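Jan 27, 2022

Every December the same thing. Schedule comes out, half our games are on a stream I have to pay extra for, other half are on regular TV at an hour when normal people are asleep. And the league calls this "expanded coverage."

Expanded for who?

I follow Catacutan. Small club, 4,000 seats, maybe the best women's volleyball you can watch for the price of a sandwich. This season 4 of our home matches are on free TV. Four. The rest went to Dulletine, the streaming outfit, and if you live outside Pirutport good luck getting a picture that doesn't freeze on match point.

I get the money part. Really. Rights fees pay for buses and physical therapists and all that. Maribeth Manalastas wrote in the club newsletter that the deal covers the whole travel budget, and I beleive her. Fine. But a fan base isn't a thing you can lock in a closet for three years and expect to find in the same shape.

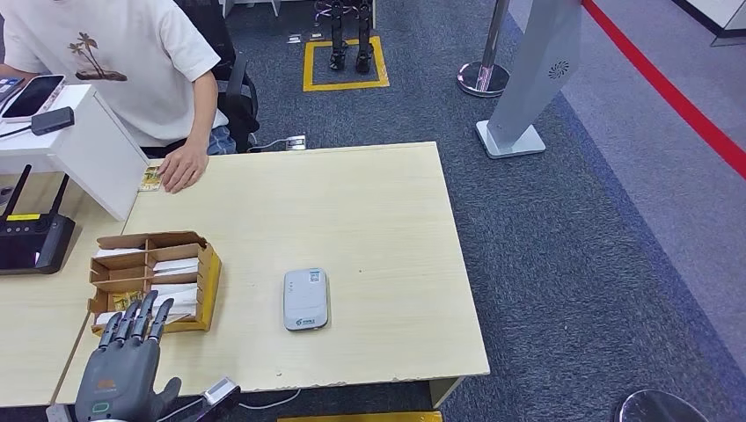
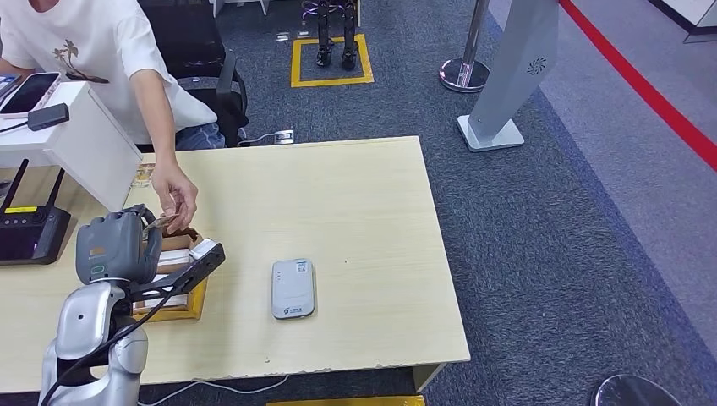

At the table, palm-tree shirt and jeans.

Back to the schedule. The Cistex match - our biggest rival, the one game casual people ask me about - is stream only. First serve 9:45 at night. Who picked that? Kids can't stay up for it. My neighbor's daughter plays middle blocker for her school and has never seen a full Cistex match live on a screen. She's seen clips. Clips!

Last year that match was on free TV and 800 people showed up at the outdoor screen by the ferry dock. Cold night too. You don't get that with a login page.

So my ask is small. Put the rivalry games on free TV, both of them, before 8. Let Dulletine keep the rest. Let them rerun the big ones the next morning if they want, I'd probably watch again.

And publish the times all at once, not in peices. I've changed my work shifts twice already for matches that moved.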